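### 4.2 The bin as a unit of storage

Studies of household and workshop storage have long preferred the shelf. A shelf displays its contents and flatters its owner. The open bin has had less attention, although by our reckoning it holds a good deal more of what people own, and almost all of what they are looking for.

We began with the storeroom at Platlow, where the contents of shelves are recorded by position and the contents of bins are recorded, for the most part, as "misc." Fraser and Wada went through 500 entries in the store ledger and sorted them by the words staff had used. The label "misc." was the most common. "Misc. 2" came second, and was applied by at least two people who did not agree on what had gone into the first.

Interviews followed in February. We asked staff to describe what they did when they needed a small part from a bin. Nearly all of them described a calm search, working from one side to the other. Fodor, who sat in the storeroom for much of that month with a notebook, recorded something closer to digging. People reached into the middle, pushed things outward, and took the first item that would do. Things along the walls stayed where they were, in some cases long enough to be reordered.

This habit, which we call center reaching, has a practical cost. Platlow spent over 3,000 dollars in one year on parts it already had. When the duplicates arrived they were put in the same bins, on top.

Depth matters as well. Staff were happy to look down into a bin and much less happy to put an arm into it, and they tended to judge a bin by its top layer. Two respondents said they knew a particular bin "by heart." Asked to list its contents from memory, one named a tape measure that had been on his own desk since the fall — he was quite gracious about it.

Color made less difference than we had hoped. Olszewski argued for gray bins on the grounds that small parts would stand out against them, and Ferrand argued for anything else on the grounds that the storeroom was gloomy enough. Gray was cheaper. The type we settled on is rectangular and open at the top, and Figure 5 shows one in place, with an arm extended over it and much of its right half out of view. Any view from one side has this problem, and it is the same one staff have when they lean across a bin to reach the far corner.

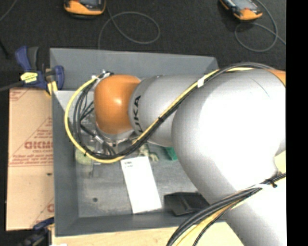

**Figure 5.** Gray rectangular bin beneath a KUKA arm. The right wall of the bin is hidden by the arm.

For the second round we dropped "misc." from the ledger and asked staff to write down the three things they would most likely want from each bin. Compliance was good for the first week. After that a new label, "various," began to appear, and we have treated it in the analysis as equivalent.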